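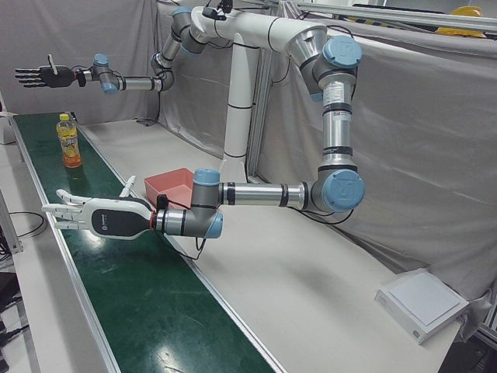
About Odberg

Hello, and thank you for stopping by! We are a small company that makes short conveyor belts, the kind that fit on top of a workbench, and if you have come to this page wondering who on earth spends their working life on something so particular, well, you have found us. We have been at it for 19 years now. Most of our belts are dark green, most of them run between a pair of aluminum rails, and most of them spend their days carrying small, everyday things from one end of a bench to the other: bottles, jars, cartons, tubs of cream, bags of seed, and (for one very loyal customer) bars of soap that are still a little soft when they arrive.

How we got started

Odberg began in a juice kitchen. Itziar Arrieta was bottling lemon and orange drinks with her aunt and selling them to cafés and corner stores, and every bottle had to be filled, capped, wiped, labeled and carried by hand across the room to the packing table. It was pleasant enough work on a slow morning, but in the summer, when the orders came in all at once, the walking back and forth ate up half the day. She went looking for a belt to do the carrying and found that everything for sale was either as long as a bus or made for mailing envelopes. So she asked Consuelo Mateos, who was fixing bakery equipment two streets over and had a very good set of wrenches, whether the two of them could put one together.

The first one was not pretty. It squeaked, it pulled to the left, and it had a habit of tipping the taller bottles over just before they reached the end. But it did carry them, and by February a jam maker down the road wanted one too, and then a lady with a candle business who had heard about it from the jam maker. Consuelo gave up the bakery rounds that spring. Itziar kept the juice going for another couple of years, mostly in the evenings, and we still have her old recipe cards pinned up by the coffee pot.

What we make

Our smallest belt is the Jirketti, which sits on a kitchen table quite happily and can be lifted by one person who has eaten breakfast. The Cantero is its bigger sister. It is wide enough for cartons and trays, and it is the one we sell most often to packing rooms where several people work side by side. The Ganden is for people who need their belt to run at a slant across a bench, or around a post, or into some awkward corner the building has left them with, and we draw each one up to suit the room. We like those jobs a great deal, even when they keep us up at night.

People often ask us about the green. We tried black at first, and it was handsome, but labels and caps in darker colors disappeared on it. White showed every drip. Green turned out to be easy on the eyes over a long shift, and bright packaging stands out nicely against it, so green it has stayed. We can still do you a white one if you ask, and a baker in the next county has had three.

Bottles, and a good many of them

Because of where we came from, drinks have always had a special place in the shop. There is a shelf by the door just for test bottles: tall ones, squat ones, ones with a waist, ones with a sleeve wrapped right around them. We keep them full, as a full bottle behaves nothing like an empty one. It is heavier, of course, but the liquid moves about inside it too, and a bottle that has been laid on its side will roll when you least want it to. Before a belt leaves us we send bottles down it standing up and lying down, at slow speed and then at full speed, and we look hard at the place where the belt stops and the bottle has to go somewhere else. Nearly all the trouble in a packing room happens in those last few inches. 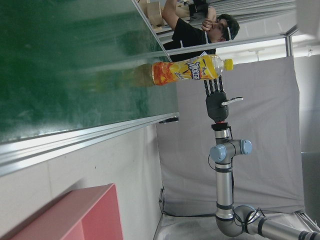 A citrus drink with a bright yellow cap, lying on its side just past the edge of the green belt.

If you are planning a belt of your own, please send us a few of whatever you pack. A photograph is fine to begin with, but we would much prefer to have the real thing in our hands, filled and capped and labeled just as your customers get it. We will tell you how wide a belt you need, how high the rails ought to sit, and whether a guide at the end would help. (If you make something good to eat or drink, please send one extra. We are only human, and the afternoons are long.)

The people here

There are six of us these days. Itziar looks after the drawings and talks with customers, and she is most likely the voice you will hear when you call. Consuelo runs the bench side of things, where the rails are cut and the rollers are set, and she signs the underside of every belt before it is packed. The others cut, wire, clean, pack and answer letters, and everyone takes a turn at sweeping up. We have lunch together at the long table at noon, and visitors who happen to be in the shop at that hour are given a plate whether they were expecting one or not.

Looking after what we sell

A belt is a simple thing, and with a little care it will go on for a very long time. Wipe it down at the end of the day with a damp cloth and mild soap. Sticky drinks should come off the same day if you can manage it, especially along the rails, where sugar likes to collect. Check the tension once a month by pressing gently on the middle of the belt. If you hear a squeak, call us, and hold the phone close to it. Consuelo can usually name the roller.

We keep spare parts for everything we have ever made, going back to the jam maker's belt, which has since been handed down to her son and still runs most mornings. Repairs can be brought to the shop or sent to us in the crate your belt came in, so do hang on to the crate if you have room for it.

Come and see us

The shop is at 53 Mill Lane, behind the feed store, with the green door. We are happy to show people around most mornings, and you are welcome to bring your own bottles and boxes and try them out on a belt for as long as you like. Give us a call first so that we can clear a space on the bench and put the coffee on.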